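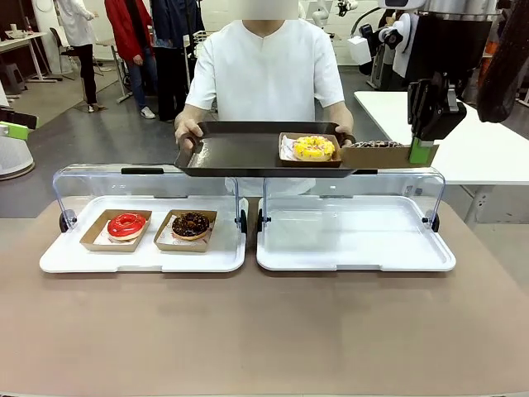 When do we have to tell Pesen how many gripper pads we want? By the end of January, and Khrystyna is sending the number.

That was the first thing anybody asked, so it goes at the top of my notes. Minutes by me, Magdalini, typed up the same afternoon while I can still read my handwriting. We started at 2:15 and I was the late one (sorry, again).

Present: Theano Kalogeropoulos (chair), Khrystyna Skoryk, Stelios Tsakiris, me. Filippos Chrysikopoulos joined by phone from Drulby and we lost him twice.

Last meeting's minutes
Fine with everybody once I fixed the spelling of Niltcombe. Stelios still owes us the storage list from last time. He says it's nearly done!

Serving counter budget
Theano walked us through what's left for the counter work, and the total is $1,206 until the new money comes in. That has to cover pads, trays, and packaging, plus whatever breaks. I asked if the donuts come out of the same line and yes, they do, which I think is a little unfair to the rest of the list, but okay. Khrystyna pointed out that we could reuse the paper boxes for more than one run if we swap the liners, and we all liked that. Agreed: liners get ordered on their own from now on.

Gripper pads
This took the longest. Pesen's quote is $787 for a pack of 30, delivered. Filippos wanted to go to 50 and get it over with, but there isn't a price for 50 yet and Theano didn't want to vote on a guess. Khrystyna thinks the smaller pack gets us to spring if we stop using good pads for practice runs. Stelios would like a softer pad for the box handling and asked if we could mix two kinds in one order. I don't know, and neither did anyone else in the room. Khrystyna will ask Pesen both things in the same email.

We did agree not to spend more than the quoted $787 on pads this round, whatever the answer is. Filippos grumbled a bit (on the record, at his request) and then voted for it anyway.

Display trays
Theano asked if we want more of the white ones with the flip-up clear covers. I said I'd love a spare set, mainly because I'm the one who wipes them down, and having clean ones ready would save me a lot of running back and forth. Stelios would sooner have a second serving tray first. We went around on this for a while and then parked it. I'm getting prices from Kouris for both, so we can look at real numbers next time.

Second workstation
Just a first chat, no decision! Filippos says Niltcombe might have a counter they want to let go of, and he'll find out the height and whether it comes apart for moving. Theano reminded us that a second station means a second service contract, and nothing in the present budget pays for that. It goes into the request for next year as its own line. Khrystyna is drafting that line and I offered to read it over.

To do
Khrystyna: email Pesen about the price for 50 and about mixing pad types, then send our number. Draft the second station line.
Stelios: storage list, please.
Filippos: call Niltcombe about the counter.
Me: Kouris prices for display trays and a serving tray, and order liners.
Theano: update the budget sheet and share it with all of us.

Finished at 3:20. Next meeting is same room, same time of day, and Theano will send the invite once Filippos knows when he's back from Drulby.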